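Home | Workshop Guides | Kitchen Tasks | Teleoperation | Equipment Loan | Contact

Last updated: 25/01/2023

Tips for Demonstrating Kitchen Tasks to a Robot Arm

Prepared by the Skendia Teaching Workshop, Torkport

These notes are issued to all operators who record demonstrations at the Torkport workshop, whether by guiding the arm by hand or by driving it from the remote station. They apply equally to sessions run in the simulator. Operators who have completed the introductory course should already be familiar with the emergency stop, the speed limits and the sign-in procedure, none of which is repeated on this page.

Comments and corrections should be sent to Laurier Grewal, who maintains the guide.

Before the session

Write the task down in one sentence before touching the controls. "Put the apple on the plate" is a usable sentence. "Tidy the table" is not, and should be divided into separate tasks, each recorded under its own name. The sentence is stored with every recording, and a loosely worded one will be attached to motions it does not describe.

Decide in advance what counts as finished. For placing tasks the workshop uses the following rule: the item is resting inside the rim, the fingers are fully open, and the gripper has risen clear of the tallest item nearby. Stop the recording at that point. Operators who continue to drift about after the item is down are teaching the arm to drift.

Do one practice run without recording. It usually shows whether the wrist will reach a joint limit on the far side of the table, and the plate can then be moved a little nearer before any recording is made.

Guiding the arm by hand

Hand guiding is recommended for short tasks with contact, such as pressing a lid or sliding a dish. Place one hand on the wrist and the other on the link above it. Do not hold the fingers. Pressure on the fingers shifts the reading of the grip width, and recordings made in this way have had to be discarded.

Stand to the side of the arm and keep sleeves out of the view of the table camera. Move at the pace at which you would pass a full cup to another person. If you lose your balance or your grip, stop, save nothing and begin again.

The arm will feel heavier near full stretch. Step closer when this happens. Pulling from a distance produces a wavering path that is difficult to correct afterward.

Driving the arm from the remote station

The remote station is preferred for pick-and-place work with groceries and tableware. The Wieser hand controller is set to half scale by default, so that a movement of the hand produces a movement of half that length at the gripper. Leave this setting alone for approaches and grasps. Full scale may be used for long crossings over a clear stretch of table.

Check the clutch before starting. With the clutch released, the arm must hold still while the controller is moved. If it does not, close the session and report the station.

Approach from above wherever the item allows it. Bring the fingers over the item first, turn the wrist to suit, and only then descend. Turning and descending together saves a moment and causes most of the knocked items recorded in the log.

Judging depth on a flat screen is the most common difficulty for new operators. Keep the side view open next to the main view and look at it before closing the fingers. In the simulator, where shadows may be faint, the side view should be treated as required.

Handling particular items

Round produce. Apples and similar fruit roll when touched off center. Open the fingers wide, lower them until the tips are below the widest part, and close slowly. If the fruit moves, wait until it is still before trying again. Chasing a rolling apple makes a poor recording.

Avocados and other long shapes. Close the fingers across the narrow direction. When an avocado lies at an angle, turn the wrist to match it. Do not push the avocado straight with a fingertip unless pushing is part of the written task.

Mugs. State in the task sentence whether the mug is to be taken by the handle or by the rim. Both are acceptable, but they should not be mixed under one name.

Cartons. Grip a tall carton at mid-height or slightly higher. Keep it upright through the whole crossing and set it down flat. A carton standing close to the path of the arm should be cleared by lifting higher, as the elbow may sweep lower than the operator expects.

Plates. When a plate already holds something, choose the open area before the item is lifted and go directly to it. Lower the item until it touches, pause, and then open the fingers. Dropping from a height is not permitted, even where the item would come to no harm. Glossy plates can show bright reflections that are mistaken for an edge. Judge the rim from its outline.

Varying the layout

A set in which every item starts in the same position is of limited use. Change the position of the target item after every recording, and change the surrounding items after every 24. Turn long items to new angles. Include some layouts in which the target is partly hidden from the main view by the gripper or by another item, and label them accordingly.

Keep the variation within reason. Items should stay where the arm can reach them without straining, and no item should stand over the edge of the table.

In December the workshop reviewed the plate-and-produce set recorded on the Gredier table. Of 1,000 recordings submitted, 417 were returned to their operators for relabeling. The usual fault was a task sentence that named the wrong item or the wrong final position. The motions themselves were generally sound, and most of the returned recordings were accepted once the sentences had been rewritten.

Mistakes and recoveries

A failed grasp does not always spoil a recording. If the item stays on the table and the operator recovers smoothly, keep the recording and mark it as a recovery. If the item falls from the table, or the arm strikes the surface hard enough to trigger a stop, discard it.

No more than 2 recoveries should be kept in a single recording. Beyond that, it becomes hard to tell which part of the motion the operator intended.

Do not edit out a hesitation by cutting the middle of a recording. The ends may be trimmed. The middle must be left as it was.

Closing the session

Return the arm to its rest position under power and wait for the status line to read "idle" before signing out. Enter the task names, the control method used and any faults in the station log. Real produce is to be removed from the table at the end of the session and must not be left in the workshop overnight. Simulator operators should save the final layout under the session name, so that the next operator can reload it.

Operators should take a break when their hand begins to tire. Fatigue shows in the recordings well before it is felt, generally as late finger closing and shallow lifts.
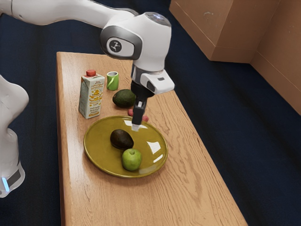

Plate-and-produce task in the simulator, with the gripper low over the rim of the plate.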